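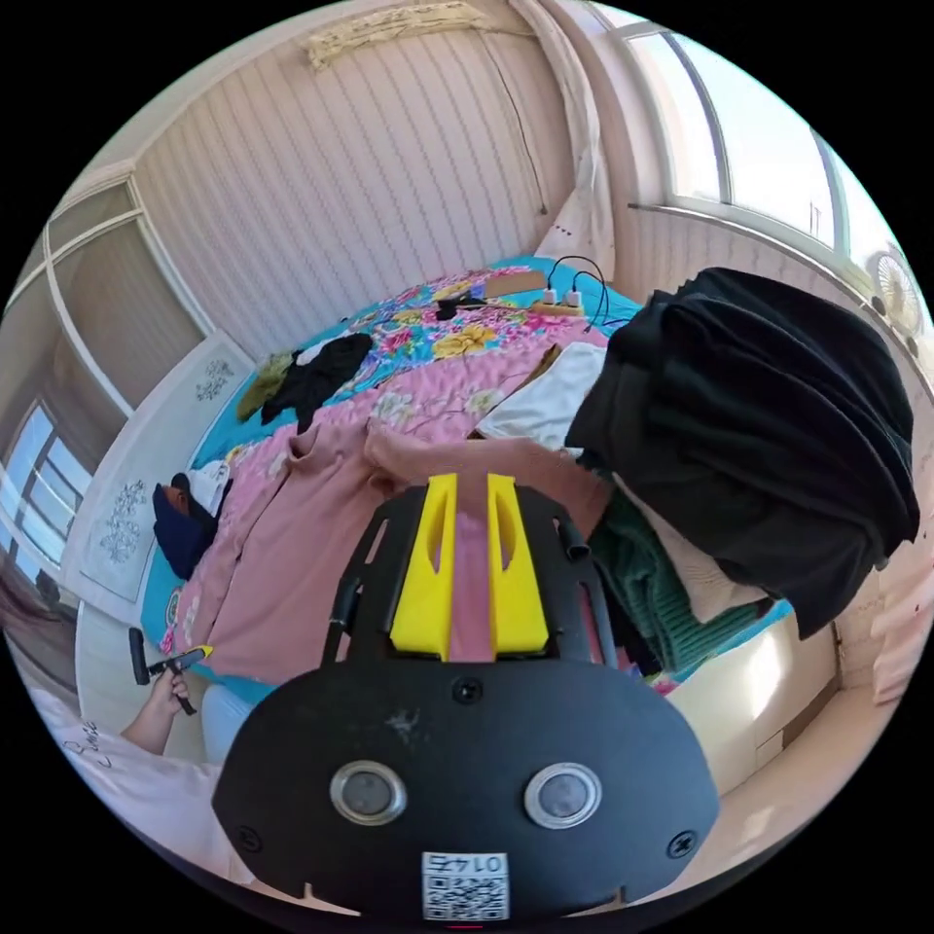
I spent most of this week on the part of our code that nobody asks about in meetings, the piece that decides where one garment stops and the next one starts. The task is picking clothes off a bed and folding them. The folding policy gets the attention. The segmenter in front of it causes most of the failures.

The setup has been the same since June. Recordings come in from the hand-held gripper, a script called Rustby lines up the video with the finger opening and the pose track, and the result goes into training. Rustby is mine, so its bugs are mine too. The one I fixed on Monday's build was a clock offset. The finger opening was arriving 2 frames behind the video. That doesn't sound like much, but when the fingers close on a thin piece of fabric, two frames is the difference between "about to grasp" and "already grasped." The policy had learned to close late. I had been blaming the policy for it.

Finding the offset took longer than fixing it. I ended up plotting the visible gap between the yellow fingers against the logged opening and sliding one over the other until they matched. That check now runs on every recording before it gets in, and anything that doesn't line up is rejected with a message that says why. Out of the 300 recordings in the current set, 30 were rejected. I'm going to realign those by hand next week and see if any are worth keeping.

Back to the segmenter. A bed is a hard background. Pink clothing on a flowered quilt with pink in it gives a color-based method almost nothing to work with, and the printed flowers have stronger edges than a sleeve does. Black clothes in a heap are bad in a different way. The model sees one big dark blob and proposes a grasp in the middle of it, and that could be any of several things. Bright window light makes it worse, as the exposure drops and the folds in dark fabric disappear.

I tried three things.

The first was more augmentation: shifting colors, changing brightness, pasting patterns behind the clothes. It helped on the quilt and did nothing for the heap.

The second was depth from motion. The gripper moves toward the bed anyway, so there is some parallax to use. This was noisy on flat garments, where the height difference is a few millimeters, but quite good on piles. I kept it for piles only, with a threshold I am not proud of.

The third was to stop asking for a full outline. The planner doesn't need one. It needs a point on an edge, a direction to approach from, and some idea of how sure we are. So the network now outputs those, and the planner takes the top 5 and drops any that would have the wrist coming down through something else. This was the biggest improvement of the three and also the least code.

Grirnach, our planner, needed a small change to accept ranked candidates. It used to take one target and retry it until it timed out. Now it moves down the list. I also added a log line for each rejected candidate — I should have done that a year ago.

Still open: power strips and cords. They end up on beds next to the clothes, and a thin black cord looks a lot like a drawstring to the current model. For now there is a keep-out class, labeled by hand, and the planner treats it as a solid box with a margin. It's crude and it costs us some reachable grasps.

The new build is on the Kovatmont branch if you have access. Read the notes on the config file first, the old one will load without an error and give you the wrong finger limits.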